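August, late

Slept badly again, up at 4:30. The heat has not let go of the upstairs rooms and I gave up and made coffee in the dark. By six I was on the path along the reservoir. I did the short loop, to the second gate and back, because my left heel is still sore from the new shoes.

Worked on the translation until noon. I am 30 pages behind where I told Wosurmont I would be. The chapter with the aunt is slow going. She calls everybody by kinship words and English has nothing for half of them. I have left Ông as it is for the grandfather and I think it should stay that way all through. I tried "Grandfather" for two pages and he turned into a different man. Wrote 200 words I will keep and nearly 1000 I won't.

Lunch was cold rice and the end of the cucumbers. Called the dentist, no answer. Stripped the bed and put the sheets in, then read for a while when I should have been working. I read more in August than in any other month and finish less. 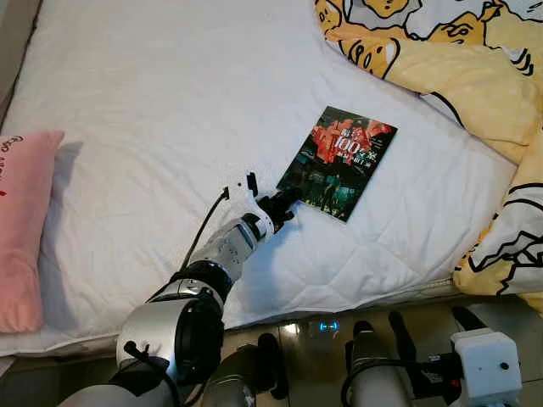 Sơn Phí thinks I should stop reading other people's books while I am in the middle of one, that the sentences leak in, and that a person on a deadline ought to read seed catalogs and nothing else until the last page is done. We had this out on the phone for half an hour. He may be right about the leaking. I found a word in yesterday's pages that I never use, and I know which novel it came from. I took it out.

He also asked about the money. The second payment is 3000, due when the full draft goes in, and the roof will take most of it.

Afternoon went to the footnotes. I cut all but four. Cendetti wants none, but the one about the ferry has to stay or the joke on the next page makes no sense. I will write and say so tomorrow.

Tài Ngô returned the big dictionary at last — the spine has gone and he has taped it. Sheets dry by five. Soup for supper. Heel a little better tonight. Bed at ten with the window open.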